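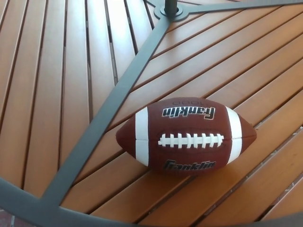 FOR IMMEDIATE RELEASE

Vergara Pictures begins principal photography on science fiction thriller Skulell

LERNTON – Vergara Pictures has confirmed that cameras are now rolling on Skulell, a feature-length science fiction thriller written and directed by Siamak Zamani. Benjamín Sepúlveda is producing. The production is based in Lernton, with further location work to take place in and near the harbour town of Osteck.

Skulell follows a retired marine surveyor who is called back to work when a sealed research station, closed for 17 years, begins sending weather reports again. Her employer wants the signal switched off before the site is sold. When she arrives, the readings she receives match a storm that has yet to form, and the station's final log entry is in her own handwriting.

The film is Mr Zamani's second feature. His first, a family drama set over a single night in a ferry terminal, was made with much of the same crew. He developed the screenplay for Skulell over three years, beginning with a short story he wrote while working as a sound recordist.

"I wanted to write about a person who has spent her life measuring things and is then handed a measurement she cannot accept," Mr Zamani said. "The science fiction in the story is quite small. There is one impossible fact, and everyone has to keep going to work around it."

Principal photography is scheduled to run for 10 weeks. Interiors of the research station have been built on two sound stages in Lernton under a single continuous floor plan, so that actors can move between rooms without a break in filming. Exterior scenes will be shot at Osteck in October, when the production expects the shorter days and rougher water the script calls for.

Visual effects will be used mainly to extend the physical sets and to complete the storm sequences. The station's control panels, lighting and radio equipment have been made as working props, and the cast will respond to live cues during filming.

"Siamak brought us a script with very few speaking parts and a great deal of weather," Mr Sepúlveda said. "Our job has been to give him the time he needs on the stages and a safe, sensible plan for the coast. We are grateful to the people of Osteck, who have been patient with our questions about tides, parking and the colour of their breakwater."

Casting details will be released separately once all agreements have been signed. The company will not be making further comment on casting before that time.

Residents and businesses in Osteck should note that access to the breakwater road will be limited on filming days between 3 pm and sunset. Signs will be placed at both ends of the road in advance, and emergency vehicles will have access at all times. Some scenes require artificial rain and the use of a warning siren. Households close to the filming area will receive written notice before each use of the siren, along with a contact number for the locations office.

Local background performers are being sought for a small number of crowd scenes at the harbour. Applicants must be 18 or over and available for a full day's work outdoors. No acting experience is required. Registration forms may be collected from the production office in Lernton or requested by mail.

Post-production will be completed in Lernton. An original score is planned, with recording to begin after the first full edit has been approved. Vergara Pictures will handle domestic distribution and has opened discussions with overseas distributors. A release date has not been set.

About Vergara Pictures

Vergara Pictures is an independent film production and distribution company with offices in Lernton. It develops feature films and limited series, with an emphasis on original screenplays by emerging writers and directors.

Media enquiries

Requests for interviews, production stills or accreditation for set visits should be directed to the Publicity Department, Vergara Pictures, Lernton. Set visits at Osteck are subject to weather and must be arranged in advance.

– ENDS –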